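The river at Padik came over the lower bank at four in the morning, and by the time it was light the onion field was gone. The woman who farmed it stood on the step of the packing shed in her husband's boots and looked at the water. It was brown and nearly still. The tops of the fence posts showed in a line, and past them the roof of the pump house.

She had planted in April. The loan from the seed merchant at Cokura was for 747, to be paid after harvest, and she had already spent the part of it that was not seed. She went back in and put the kettle on.

Her husband came down at six. He had been up in the night moving the ewes to the top pasture and had slept two hours in his clothes.

"How far is it up?" he said.

"Past the pump."

"Then the barley's wet."

"The barley's under."

He drank his tea standing. He said the upper field would be all right, and she said yes, the upper field would be all right. The upper field was beans, and beans had sold for nothing last year.

At eight her brother-in-law telephoned from Bamcombe, where he had the orchard. The water had not reached his trees but the road was shut at the bridge, and the truck that was to take his early plums could not get through. He had 33 crates stacked in the yard. He wanted to know if the Cele road was open on their side.

"I haven't been out," she said.

"Could one of you go and look?"

She went herself. She walked up through the beans and over the stile, and along the ridge where the ground was firm. From there she could see the whole valley. The water had gone around the church at Cele and left it on its own, with the wall and a few graves. A dog was barking somewhere on the far side. The road was open as far as the quarry turn, and after that she could not tell, so she went on until she could. It was open all the way.

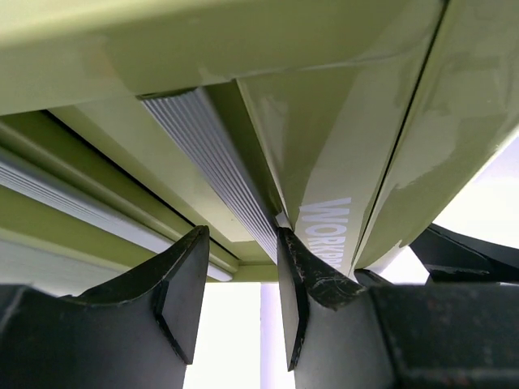 *Page last changed: April, 9:30 p.m.*

She telephoned from the quarry office, where the man at the desk let her use the line and did not ask for money. Her brother-in-law said he would bring the plums by the top track with the tractor, if somebody could meet him with a trailer at the quarry. She said they had a trailer.

It took most of the day. The track was soft and he could only pull half a load, so he made 2 trips, and each time the three of them handed the crates across from one trailer to the other. The plums were small and a little green at the stalk. Her husband ate one and threw the stone in the hedge.

"Sour," he said.

"They're for jam," said his brother.

The truck was waiting on the main road. The driver signed for the crates and gave them a slip, and her brother-in-law folded it and put it in his hat. Then he took a note out of his wallet and held it out to her. It was a 30.

"No," she said.

"For the diesel."

"It was a gallon of diesel."

He kept holding it out. He had never been an easy man to take things from, and when their father-in-law's land was divided he and her husband had not spoken for most of a year – the orchard had gone one way and the river field the other, and each thought the other had done better. She looked at her husband, who was tying down the tailboard and would not turn around. She took the note.

They drove home without talking. The light was going by then. At the gate her husband got down to open it, and stayed there with his hand on the bar.

"It's dropped," he said.

She got down too. There was a dark band on the fence posts where the water had been, a hand's width deep. Below the band everything was the same as before.

"You could put in cabbages," he said. "If it's off by the end of the month."

"With what?"

He thought about it. He drove the tractor through and she shut the gate behind him. Then she walked down to the edge in the boots, as far as the first post, and pushed her fingers into the mud under the water. She found an onion and pulled it up. It was as thick as a pencil and the roots were white. She rinsed it off and took it in to have with the eggs.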